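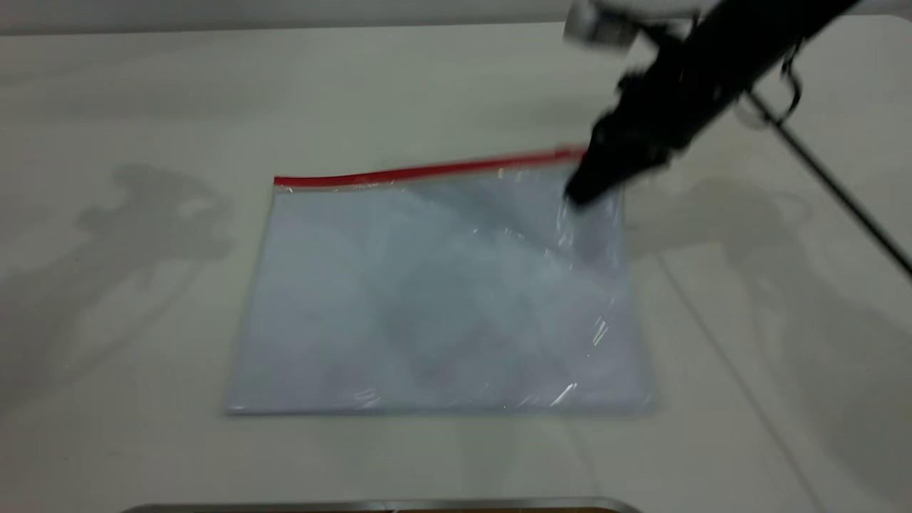

Sports Event Management, Unit 6: Running the Stream at a Small Venue
Wellstead College, course handout
Posted in September by the course team
15 shares | 2 comments

Read these notes before the practical session. They cover live streaming for indoor team sports at club level, where the hall is small and there is no broadcast truck. The examples use a two-court hall with seating on one side.

6.1 Who owns the pictures

Before anything is plugged in, find out who holds the streaming rights. In most leagues the home club may stream regular season games, but cup rounds often go back to the governing body from the quarterfinals on. Read the competition rules every season. If the club has a sponsor deal that mentions video, read that too.

Music is a separate matter. A license to play songs in the hall does not normally cover sending them out online. The usual fix is to take the commentary feed straight from the mixer and keep the hall microphone low during time-outs.

6.2 Camera position

One camera at the halfway line, raised above the heads of the front row, will do for most games. Keep it on the same side as the team benches only if there is no other choice. Viewers want to see the benches and the scorer's table.

Follow play slowly. New operators zoom too much. In a fast game like handball or futsal, set the width so that half the court is visible and pan with the ball.

6.3 Connection

Use a cable. Hall Wi-Fi is shared with the spectators and gets worse as the seats fill up. Test the upload speed with the hall empty and again at the previous home game, at the time of day your own game will start. Write both results on the run sheet.

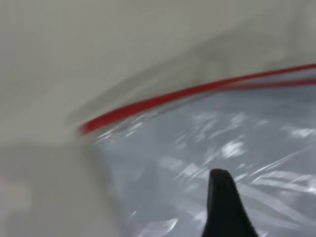 6.4 Case: the Skustside Cup final

The Skustside Cup is a one-day indoor tournament with 26 games on two courts. The organizers streamed only the final, on a platform called Plimeo, with one camera and one commentator. The stream had 2,796 views by the end of the evening. Seats in the hall were limited to 100 per session.

Points to take from the case:

- The throw-off time was published as 4:00 p.m. in the program and 4:15 p.m. on the stream page. Many viewers joined after the first goals.
- The scoreboard graphic was typed in by hand. It was wrong twice in the second half — both times after a disallowed goal.
- The commentator had team sheets from the morning. Two players had changed shirt numbers since then.
- The recording was left up without chapters. The club had to answer requests for the timing of single goals for weeks.

6.5 Run sheet

Your run sheet should fit on one page. Put times in the left column and the name of the role in the right. Include the sound check, the line-ups, the throw-off, halftime, the trophy presentation and the time the stream is closed. Start the stream 15 minutes before throw-off with a holding card showing both team names.

Task for next session

Write a run sheet for a semifinal that may go to extra time and a shootout. State what happens to the stream if the second semifinal is due to start on the other court before the first has ended. Bring a printed copy.

Reading: Czarnecka, Small Hall Broadcasting, chapters 3 and 4. Chapter 5 is optional.

Related items
Unit 5: Ticketing and Seating Plans
Unit 7: Working with Referees and Table Officials
Unit 8: Sponsor Boards and Court Markings
Practical session: kit list and room changes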